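Forum icons that still read at tiny sizes: tips from the workshop page
Posted Tuesday, August 7, 2018

Most advice about making icons for message boards comes from people who only ever look at them blown up. I don't trust it. At 18 pixels tall, your careful shading is mud.

Start with the outline. If the shape doesn't make sense filled in solid black, color won't rescue it. I keep 2 or 3 colors and stop there.
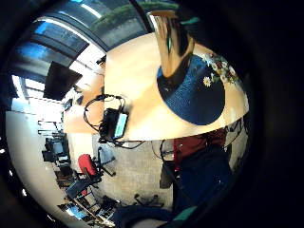 Then there's the software question. Skiltow claims its shrink tool "keeps every detail." It kept a gray smear where the eyes were. Niletti does a bit better, but I still end up fixing edges by hand — so I may as well draw small from the start.

Check it on a dark background too. Pale fringes hide on white and show up the minute somebody switches themes.

Be wary of giant free packs. The Coughlan one has 472 icons and I've used maybe a handful. Half are the same smiley with a different hat.

Save the working copy before you flatten anything. I lost a whole batch last December and had to redraw it.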